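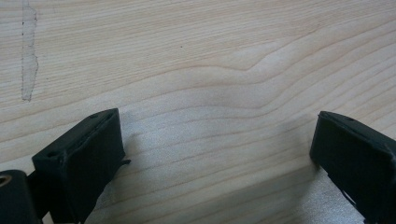 Pale timber, with the grain rising in a wave.

Stories > Short Fiction > Family and Home

Filed under: Weekend Reads, New Writing

May | By Mariama Nyarko

The Table at Prurville

When Esi Tetteh's grandfather died he left her the ute, a biscuit tin of foreign coins, and the kitchen table, and of the three it was the table that caused the trouble. The ute went to the wreckers without a murmur. The coins went to the neighbour's boy, who was at the age for coins. But the table had stood in the back kitchen at Prurville since before the road was sealed, and it turned out that everyone who had ever eaten a bowl of soup at it believed, in a quiet and private way, that it would one day be theirs.

Her aunt Akosua rang first, at seven in the morning, which was a bad sign.

"I'm not ringing about the table," said Akosua.

"No," said Esi, who was still in her dressing gown.

"I only want to say that I learned my letters at it. Your grandfather sat me down with a pencil stub and a seed catalogue, and we did the whole alphabet, apples to zucchini. I'm just saying it so that it's been said."

They talked for a while after that about the price of lamb and whether the church hall would ever get its gutters done, and then Akosua said goodbye, and then she rang back to say that she still had the pencil.

Kwadwo Korletey was next, though he had the decency to come in person and bring a sponge cake. He had worked the orchard with the old man for 23 years, and he stood in the kitchen turning his hat around by the brim and looking at everything except the thing he'd come about. He told Esi a long story concerning a flood, a borrowed boat and a goat called Tarkow, who had been carried inside and had spent the night standing on the table while the water came up over the step.

"She was very calm," said Kwadwo. "She had a good view from up there, I suppose."

Esi cut the cake. It was a lovely cake, a bit heavy on the jam the way she liked it, and they ate most of it between them and let the afternoon go. When he left he rested his palm on the wood for a moment, as you might on the neck of an old horse, and said he'd see himself out.
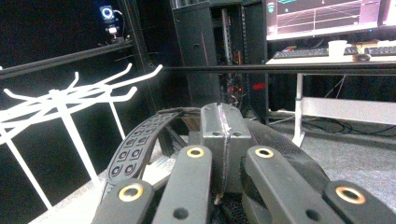
By the end of the week she had a letter as well, from Horácio Mota, who had boarded with her grandparents as a young man and now lived two days' drive away. His handwriting leaned so far over that it nearly lay down. He offered her 1000 dollars, then crossed it out and wrote that this was an insulting thing to put to a friend's granddaughter, and would she please just tell him if the window still stuck in wet weather.

It did. She wrote back and told him so – four pages, in the end, once she'd got going about the window.

She thought of sawing the table up and giving them a piece each, the way people do in Bible stories, and she thought of the auction rooms, and one night she thought quite seriously of setting fire to it. Then she put the kettle on and rang her aunt.

"Sunday lunches are no good for you, with church," she said. "What about a tea, once a month? Kwadwo can do the cake. Horácio says he'll come down for the first one if somebody will make up the little bed."

There was a silence on the line, and a sniff.

"And the table?" said Akosua.

"It's staying where it is, Auntie. You'll have to come to it."

"Well," said Akosua, "I'll bring my pencil, then," and she went off to see if she had a decent tablecloth.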